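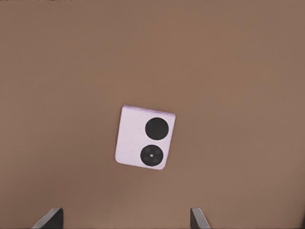 Restmont Public Library: notes for the session on workspace standards in the new reading rooms

Good afternoon. The Restmont Library serves 64 branches and reading points, and the subject of this session is how we choose colors for the rooms people read in. Our older rooms were furnished in white, and patrons told us the glare tired their eyes. On the slide is a computer rendering with a plain brown surface, close to milk chocolate, and one small pale lavender-pink piece near the middle. Against a quiet brown, a pale item is easy to find. We would like the same to hold for a library card or a slip of paper left on a desk.

(Pause. Next slide.)

The survey ran through February and drew 2658 replies. Readers asked for warmer desks, softer lamps and fewer signs. Older patrons placed lighting first. Students placed it second, after power outlets.

(Next slide.)

The Saltel branch will be the first to change. Its main room seats almost 400, and the work will be carried out in 2 stages so that half the room stays open. Rakura will supply the desks under the existing contract. The Yook branch will follow once its roof repairs are finished.

(Take questions on cost here. Refer questions on opening hours to the branch handout.)

Staff at Saltel are asked to keep a written record of patron comments during both stages and send it to the planning office at the end of each month.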